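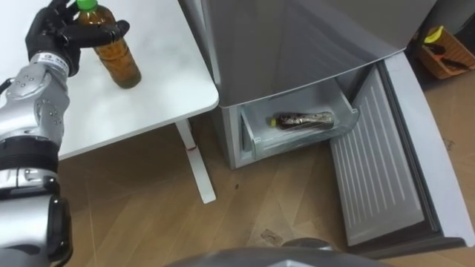
Break room drinks – FAQ

Updated 2024-01-25. Questions to Liette Campbell, Dhillon office.

Where do the cold drinks go?
Bottom compartment of the gray fridge, in the pull-out drawer. Lay bottles flat, like the yellow-cap one. Push the drawer all the way in before you close the door, it wont seal otherwise.

Can I leave a bottle on the white table?
Sure, while you're drinking it. Green-cap tea standing out like this is fine for the afternoon. Cap on please, the top marks easy. 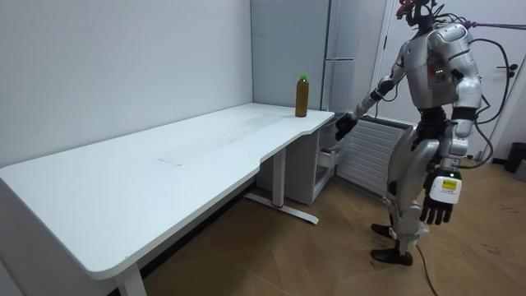 How many can I keep in the drawer?
2 each. It's a small drawer.

Do I need to put my name on it?
Yes. Tape and a marker – top shelf. No name by the end of the day, anyone can have it.

Opened bottles?
Finish or pour out within 4 days. Same rule for tea, juice, whatever.

Something spilled in the drawer, now what?
Slide it out, warm water and a bit of dish soap, dry it before it goes back. Dont use the Celura spray, that's for floors.

When is the next full clean-out?
May. Will post a note on the door.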